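문의 번호 182 | 분류: 레시피 보관함 | 상태: 처리 중

안녕하세요, 트레르누텐트 고객지원팀 여러분. 늘 잘 쓰고 있는 사람인데 오늘은 조금 속상한 일로 글을 남깁니다. 외할머니께 배운 들깨 토란탕 레시피를 보관함에 적어 두었는데요, 인분을 4인에서 20인으로 바꾸었더니 들깻가루 양만 그대로이고 나머지 재료는 다 늘어나 있더라고요. 집안 모임 때문에 많이 끓여야 해서 꼭 필요한 기능이거든요. 앱을 지웠다 다시 깔아도 보고, 로그아웃도 해 보았는데 똑같았습니다.

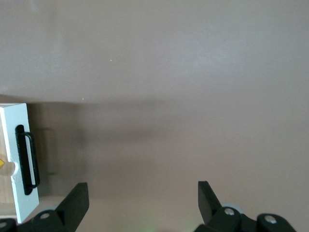
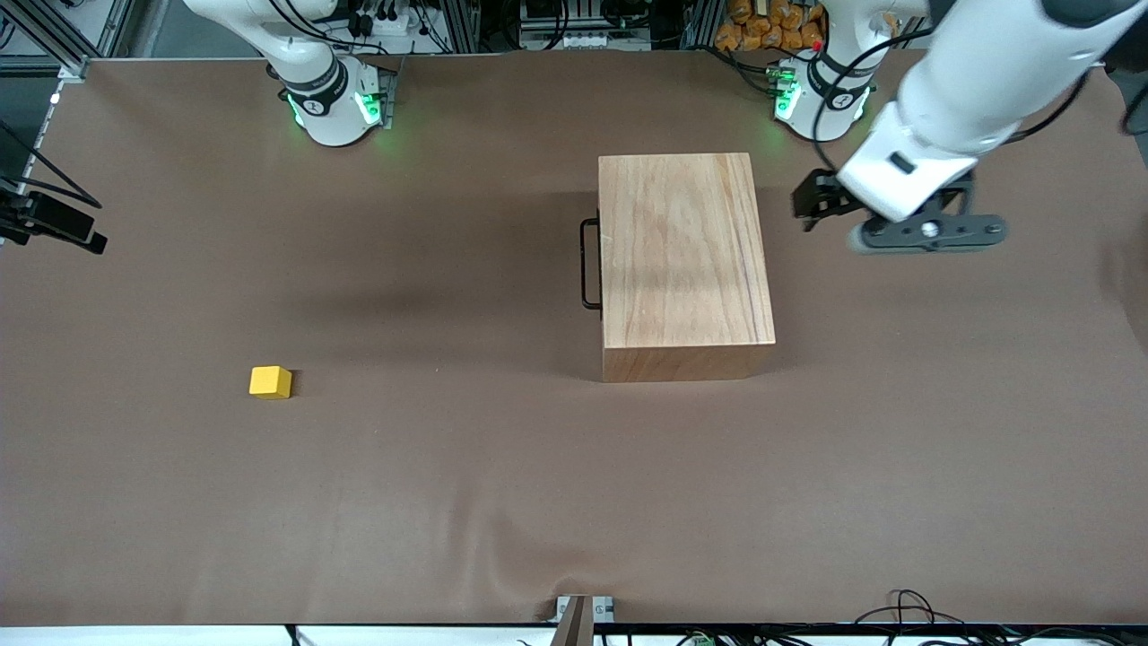
그리고 토란 손질 메모도 저장할 때마다 뒷부분이 사라집니다. 쌀뜨물에 삶는 시간까지 꼼꼼히 적어 둔 거라 더 아쉬워요. 천천히 봐 주셔도 괜찮으니 부탁드립니다!

답변 (담당 Man-lok Hung, 2023년 4월 24일)
정성스러운 글 감사합니다. 읽다가 저도 토란탕이 먹고 싶어졌네요. 확인해 보니 들깻가루 분량이 '넉넉히 13큰술'처럼 숫자 앞에 글자가 붙어 있어서 계산에서 빠졌습니다. 번거로우시겠지만 '13큰술'만 남기고 '넉넉히'는 비고 칸으로 옮겨 주시겠어요? 메모는 한 칸에 최대 11줄까지만 저장되니 우선 둘로 나누어 적어 주세요. 줄 수 제한은 6월 업데이트 때 풀 예정입니다.

고객 추가 글
옮겨 적었더니 들깻가루도 제대로 늘어났어요, 정말 고맙습니다! 메모는 오늘 저녁에 나누어 볼게요. 그런데 사라진 뒷부분은 혹시 되살릴 수 있을까요?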